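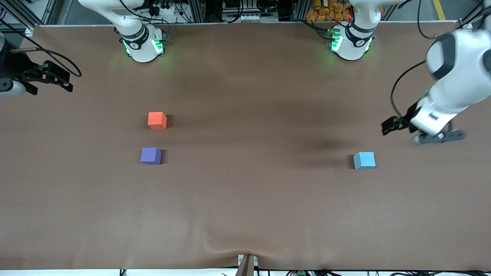
3.2 Cell Setup and Upkeep

The Dramura cell consists of two arms mounted along the far edge of a single table, each carrying a black two-fingered gripper. The tabletop is covered with brown fabric, which limits glare and gives a uniform background for the foam cubes used in all trials. The cover was stretched and fastened again in May, after wrinkles near the front edge had begun to move into the work area.

Upkeep followed a fixed schedule written by Kalniņš and Luik at the Kustby laboratory. The finger linkages were inspected every 152 operating hours. At each inspection the screws were tightened, the finger tips were wiped clean, and both grippers were opened fully to check that the two fingers stopped at matching heights. Worn fingers were replaced in pairs. Over the period reported, the left arm completed 700 grasps and the right arm 600.

The wrist camera view was checked with the gripper open before each session (Figure 4). If either fingertip had shifted from its reference position, the camera mount was reset and the calibration was repeated.
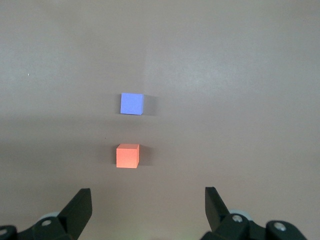
Figure 4. Wrist camera view with the gripper fingers open and two cubes on the table.

Calibration records were kept with the inspection log. Cable routing is treated in Section 3.3.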